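From the Kitchen Corner

Hi everybody! Catriona Cowie asked me to fill the kitchen corner again this month, and I said yes before she got to the end of the sentence, because I have been wanting to talk about square pans. I know. Bear with me.

If you were at the Cloncombe potluck you'll remember Archie Gillies turning up with a rolled omelet sliced into neat little coins, and the whole plate being gone before the rest of us had our coats off. I pestered him for the method (twice by email, once in the parking lot) and have been making it most Saturdays since. My first ones were awful! Brown outside, runny in the middle, and shaped like a sock.

What finally helped was turning the burner way down and adding less egg at a time. I beat four eggs with a spoonful of broth and a pinch of sugar, wipe the pan with an oily paper towel, pour in a thin layer, and roll it toward me while the top is still a little shiny. Then slide the roll back, wipe, pour, roll again. Archie does five layers. I get bored after four.

I bought mine at Stonum, on the shelf behind the tea towels, for $29, and they had a smaller one for $20 that would be fine if you cook for one. Wieczorek on the corner had them too last time I looked, but only the heavy kind, and my wrist says no thank you.

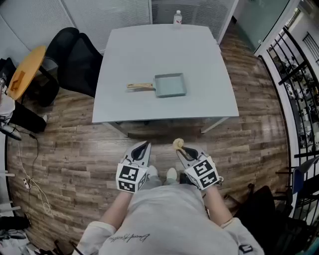
Square pans are also much easier to live with than I expected, and I'd been putting off buying one for years because I thought I'd use it for one dish and then trip over it forever. A pale blue-gray one with a light wooden handle, like this, is pretty enough to leave out on the table, and I do! Just keep the wooden part out of the dishwasher. I do grilled cheese in mine now, and leftover rice pressed flat until it crisps, and one very strange pancake.

Catriona wants recipes for the July issue, anything you can eat cold on a porch. Drop them in the box at Brandard or hand them to me when you see me. Handwritten is fine, but please put the oven temperature on it this time!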